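Shelf Facing and Grouping in a Small Training Store
Retail Operations, Group 4
Renji Shibata, Warrick Hapeta
Dirkbridge College, final report (March)

1. Background

Our module asks each group to pick one bay in the practice store and look at how the stock gets put out, mixed up and straightened again. We took the sports bay, the metal unit with the shaker bottles. Other groups had snacks and stationery. McKinnon (2nd floor resource room) had the old reports, we read two, both on canned goods, not much use for bottles.

Question we set: does grouping by lid color make a bay quicker to straighten than just pushing everything forward?

2. The bay

Gray shelving, adjustable. We only worked on the middle shelf. Stock is fitfizz shakers, black with either orange or lime-green lids. Same price tag style for the shelf, MRP 200 Rs and discounted price 100 Rs, written in by hand. 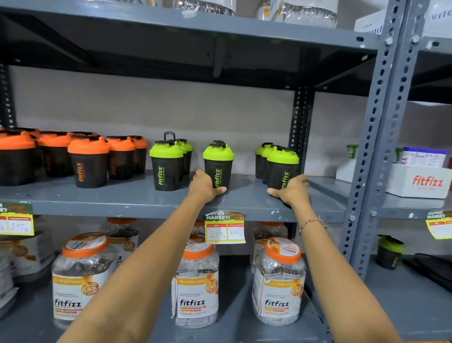 Fig. 1. Straightening the green-lid shakers, middle shelf.

The rules we wrote for ourselves:
- orange left, green right
- logo to the front where you can
- no bottle over the shelf edge
- don't cover the price tag

Logo to the front was the slow one. The bottles are round so they turn when you let go, and you end up fixing the one next to it as well. Warrick used two hands the whole time, Renji started with one and switched.

3. Method

Each session one of us mixed the shelf and the other put it back. Timer on a phone. 5 sessions with color grouping, 5 with push-forward only. A session ended when the person said done, then the other one checked against the rules. We stopped at 90 seconds whatever state it was in.

Nelby layout sheets were used for the plan (the printed ones, the online version wouldnt open). Notes went in the Plullus folder. 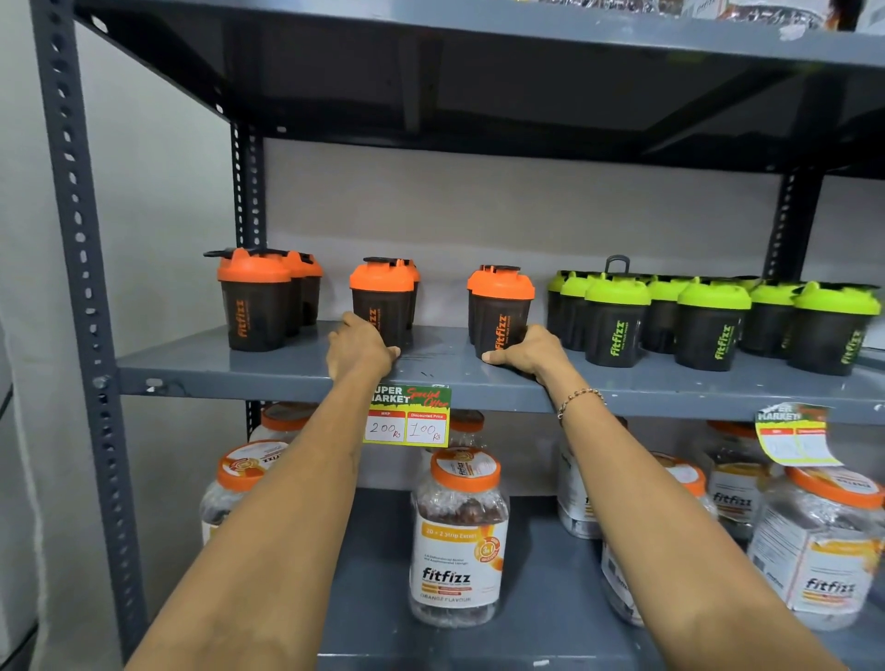
The main problem with the method is that "grouped" was never defined properly. Orange on the left and green on the right passes our rule even when there are gaps inside a color, so a shelf with little clusters and a shelf in tidy rows both got a yes. We noticed this after the third session and kept going becuase changing it would have spoiled the earlier times.

4. Results

Color grouping was slower on average by 18 seconds. Two of the grouped sessions hit the time limit. Push-forward never did.

But checking was faster on the grouped shelf, a wrong lid shows right away. On the push-forward shelf we argued over what counted as finished.

5. Discussion

Slower to do, easier to check. For a shop with one person on the floor we would say push-forward during the day and group by color at closing. Green and orange are easy to tell apart, two dark colors might give a different answer.

Not tested: the upper shelf, deeper rows, anybody outside our group. Both of us also got faster with practice so the later times are probably flattering. Should have alternated the two methods and didn't.

6. Who did what

Renji: timing sheet, sections 1 to 3. Warrick: layout plan, results, figure.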